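Mendora Robotics Club – Frequently Asked Questions
Last updated Friday, November 24, 2023

Who may join the club?
Membership is open to all students enrolled at Mendora College, whatever their course. No earlier experience of programming is required. Places are limited to 20 each term, and a waiting list is kept at the Mackay Building reception.

What do members work on?
All members begin with the two-arm handling project, which is carried out in teams on a shared table.

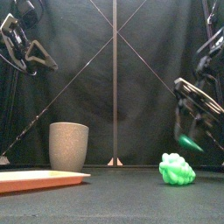
The project asks each team to teach a pair of arms to pick up and set down everyday items under the guidance of an operator. Toy food is used for much of this work, such as the bunch of green grapes, together with a tray and a cup. Teams are expected to practise with one arm held clear while the other is moving, and to agree beforehand which arm will go first.

How often does the club meet?
Sessions are held weekly during term and last two hours. Members who miss more than two sessions without notice may lose their place on a team.

How large are the teams?
Each team has no more than 5 members. Roles are rotated so that every member has a turn as operator, recorder and safety lead.

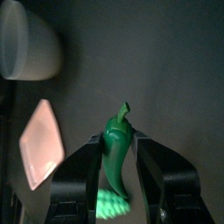

Requests to change teams should be made in writing before the third session.

Does the club enter competitions?
Yes. The club takes part in the Trokeo Challenge, held each year at Plollport. Entry is open to members who have attended at least 16 hours of sessions – time spent on written work does not count. 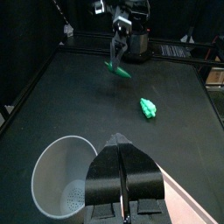
Travel to Plollport is arranged by the college, and a consent form is needed for any student under 18.

Is there a fee?
A fee of £20 is payable on joining. Students who receive a bursary are exempt and should tick the relevant box on the form.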